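About us

Last updated: 8/15/25

G'day, and thanks for stopping by! I'm the founder of Plemus, and I write most of what ends up on this page (apologies in advance for the brackets). We make planning and control software for robots that have to get by in ordinary rooms – bedrooms, bathrooms, hallways, all the places where a door swings the wrong way and the furniture was never laid out with an arm in mind.
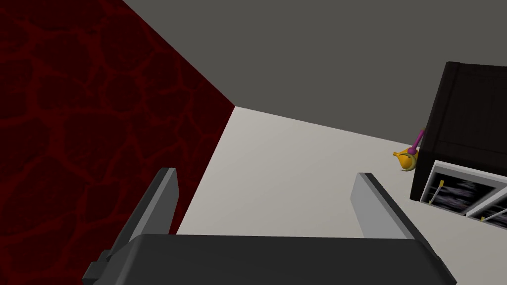
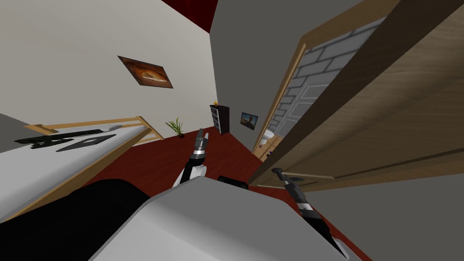
Views from our simulated rooms: an open gripper beside a dark cabinet, then both arms with the door open.

I started Plemus after years of writing motion planners for factory cells, where everything is bolted down and stays put. I loved that work, but I kept coming home and wondering how on earth my code would cope with my own hallway. Badly, as I found when I tried it! So three of us rented a room above a bike shop and got stuck in. There are 10 of us now, we've moved twice, and the kettle is still the original.

Our main product is Lokik, the planner. You give it a goal and a model of the room, and it works out a path for both arms and the body together. Doing them together matters heaps with doors, where the hand, the elbow and the torso all want the same bit of space. Mosoti sits underneath and handles control, so if the robot drifts off its path the correction happens there and Lokik doesn't have to start over. I'm fond of Mosoti because I wrote the first version, most of which my colleagues have very kindly deleted.

Then there's Vivinlow, our room library. It has 218 simulated rooms at the moment, with all sorts of colours and wall textures, some of them pretty garish. We mix those up on purpose so that perception models don't get too comfortable with white walls and grey carpet. Every change to the planner gets run through Vivinlow overnight, and whoever is in first puts the failures up on the big screen. I get a bit too excited about a good failure, I'll admit.

Most of our customers are small robotics teams and university labs who'd sooner spend their time on their own hardware than on another collision checker. We answer support emails ourselves, and licences for teaching are free for the first seven months.

We're hoping to take on another tooling person in September – someone who likes log viewers and replay tools and has opinions about both. If that sounds like you, drop us a line, or come by for a cuppa if you're in the neighbourhood.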